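Pince à main pour le linge : garder les mors parallèles ou passer à autre chose ?

Prise en main sur tissu

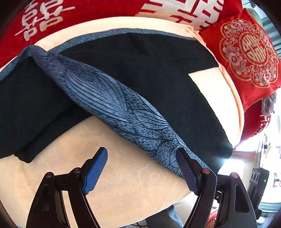
Les deux mors à patins bleus face au tissu noir et gris-bleu, posé en partie replié.

posté par goteck_atelier

Bonjour à toutes et à tous,
Je me permets d'ouvrir un sujet parce que je tourne en rond depuis le mois de décembre. Je compare deux pinces tenues à la main pour manipuler du textile : celle de la photo, avec ses patins à petits picots en relief, et une Pesine à doigts lisses en silicone, plus étroite. Je fais toujours le même exercice, à savoir attraper un pli, soulever, rabattre, reposer. J'en suis à 114 essais avec chacune, notés dans un tableur un peu brouillon (pardon d'avance si quelqu'un me le demande).
Avec les picots, je réussis 60 fois. Avec la Pesine, 39. Jusque-là tout va bien, on pourrait croire l'affaire réglée. Mais quand les picots ratent, ils ratent mal : ils prennent la couche du dessous avec celle du dessus, et je me retrouve à soulever la housse en même temps que le vêtement. La Pesine, elle, glisse et lâche, ce qui est presque plus reposant. Ajoutez à cela un tissu noir uni d'un côté et imprimé de l'autre, dont la face noire me donne des images où je ne distingue plus grand-chose des plis.
Est-ce que vous changeriez les patins, l'angle d'approche, ou carrément la pince ? Et pour la caméra, vous faites comment avec du noir ? Merci mille fois à ceux qui prendront le temps de lire tout ça !

posté par ferraro_bis

Bonjour et bienvenue,
J'ai eu exactement ce souci de double couche, et j'y ai laissé un bon bout d'hiver, donc je compatis ! Avant de racheter quoi que ce soit, je regarderais deux choses.
D'abord l'approche. Si vous arrivez bien à la verticale, mors grands ouverts, les deux patins poussent le tissu l'un vers l'autre et ramassent tout ce qu'il y a dessous. Essayez de venir presque à plat, le long du pli, avec un seul doigt qui se glisse dessous et l'autre qui descend ensuite. Sur un pli déjà formé, comme votre bande imprimée en diagonale, il y a de quoi faire : visez le côté bombé et laissez le creux tranquille.
Ensuite l'effort de serrage. Les picots n'ont pas besoin qu'on écrase. Chez moi, j'ai collé une petite butée dans la poignée – un bout de caoutchouc, rien de savant – et la deuxième couche vient beaucoup moins souvent. Faites une série avec, une série sans, le même tissu et la même housse, sinon vous ne saurez pas ce qui a joué.
Pour le noir, bloquez l'exposition à la main. Vous avez une zone complètement brûlée à droite de l'image, et en automatique elle risque de tirer tout le reste vers le sombre. Un rideau et une petite lampe rasante du côté opposé, et les plis devraient ressortir. Je garderais aussi la housse claire, le contraste avec le noir est bon.
Et gardez la Pesine sous la main pour les tissus fins, elle a ses qualités !

posté par labo_du_fond

Prenez une Prekell et c'est réglé. 2 525 euros avec le contrôleur, je ne suis jamais revenu en arrière.

posté par goteck_atelier

Merci à vous deux ! La Prekell attendra, mon budget a poussé un petit cri. Je commence par la butée et le rideau, puis je refais une série complète avec l'approche à plat. Ferraro_bis, votre bout de caoutchouc, vous l'avez mis de quelle épaisseur ?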